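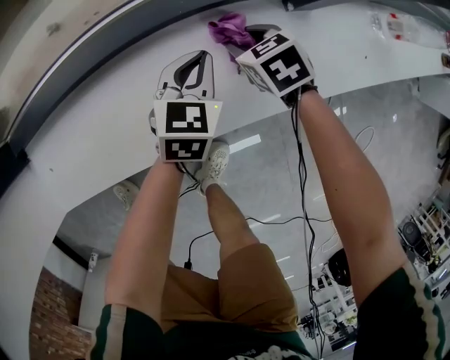 Trosia Shared Studio – Frequently Asked Questions

Questions we get a lot, in no real order. Updated June. If yours isn't in the list, email the front desk, we read it twice a day.

What is Trosia?
A shared workspace with desks and big tables you rent by the hour or by the month. Two floors. Upstairs is quiet, downstairs is not. People draw, sew, repair stuff, write, cut patterns, whatever.

Do I need to be a member?
No. Drop-in is fine downstairs. Upstairs is members only, except on open evenings.

How much is it?
Drop-in is $12 for a half day. Monthly is $45 for downstairs only. Both floors is more, ask the desk for the current sheet – the prices on the old flyer are wrong.

How do I book a table?
Through the booking page or by phone. Walk-ins get whatever is left. Mornings usually OK, late afternoon is tight.

What time do you open?
Doors at 8 a.m. Last person out by 10 p.m. Monthly members get a door code that works from 6 a.m.

My door code stopped working
Codes change on the first of the month. New one is in your renewal email. Not there? Check spam, then call. Press the star key before the code, not after. Most calls about this are the star key.

Can I bring a guest?
One guest, two hours, free. After that they pay drop-in. Sign them in on the sheet please.

Can I bring kids?
Downstairs yes, with you the whole time. Upstairs no.

Dogs?
Sorry, no. Service dogs of course.

Can I leave my things overnight?
Not on the tables. Lockers are by the back stairs, small and large. Small is $11 a month, large has a waiting list. Anything left on a table at closing goes on the grey shelf and stays there for a week.

How do I get on the locker waiting list?
Write to Shufen Qian at the desk. She keeps the list. Asking the evening staff won't move you up.

What can't I do on the tables?
No spray paint, no open flame, no resin. No cutting without a mat. Mats are in the drawer under the paper rack, put them back flat. Glue is OK if you cover the surface first.

I stained a table. Now what?
Tell us the same day. Most marks come off if we get to them quick. Don't scrub with the green pads, they leave scratches we can't get out. If it needs resurfacing we split the cost with you, up to $50 on your side.

Is there a printer?
Yes, Grulness room, ground floor. Black and white is included with monthly. Color is per page, price is taped to the lid. Jams – open the side door first, then the tray. Please don't pull from the front.

What's the Grulness room?
Just the name of the small meeting room. It seats six. Book it separately, members get two free hours a month and they dont roll over.

And Kiltik?
Kiltik is the booking system. Same login as your account. If it shows every table as taken, log out and back in – known issue, we are waiting on a fix.

Can I change or cancel a booking?
Until 9 p.m. the night before, no charge. After that you lose the credit. If you were sick, write to us, we are pretty reasonable about it.

Do you have wifi?
Yes. Network name and password are on the card at the desk. Upstairs signal is weaker near the stairs. Video calls downstairs or in the Grulness room only, headphones on.

Food and drink?
Drinks with a lid anywhere. Food in the kitchen only. Fridge gets emptied at the end of the month, label your stuff or it goes. Coffee is free, the oat milk usually belongs to somebody.

Where do I park?
Street parking out front is two hours. The lot behind Jiang Bakery is all day but check the sign, some spots are theirs. We can't help with tickets. Bike rack is in the alley, bring your own lock.

Is the building accessible?
Ground floor yes, step-free from the alley door. Ring the bell and someone will open. Upstairs no, there is no elevator. Restroom on the ground floor has grab bars.

Do you run classes?
Sometimes. Zhenhua Song teaches beginner bookbinding and a paper repair night. Sign up early, they fill. Materials included, bring an apron.

Can I teach a class here?
Send a short outline and what you'd charge. We take a share of ticket sales for the room. Reply usually in a week, slower in summer.

How do I pause or cancel my membership?
Pause is up to two months per year, send an email before the first. Cancel the same way, no fee. We can't refund a month thats already started.

I lost something
Look at the grey shelf. Then the box under the desk. Keys and phones are kept locked, ask for them and be ready to describe them.

Do you sell gift cards?
Yes, at the desk only, any amount. Not online yet. They don't expire.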